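July, evening. Shelf panels, continued

Second panel on the bench by 7. Same routine as the first: left hand flat to hold it, cloth in the right, long strokes with the grain.

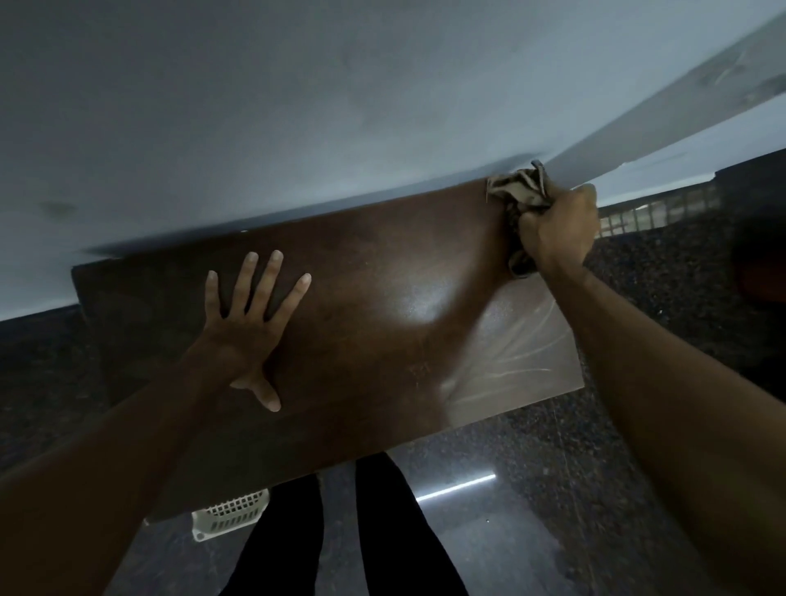 Dust is the main problem. It settles back within minutes, and the small scratches only show when the light hits at a low angle. Most are shallow. I'll leave the ones near the end, which faces the wall.

Zhiqiang Fu recommends 500 grit before another coat. I have 130 ml of the Jillow oil left, enough for one face if I keep it thin. The Esberg can says to wait overnight between coats; I'll do the same with the Jillow.

Measured the alcove again: 326 mm deep at the back left, slightly less on the right. The bracket holes will need to shift. Still to do: cut new felt pads, find the short screws, wash the cloths.

Stopped at dinner. Wrists sore.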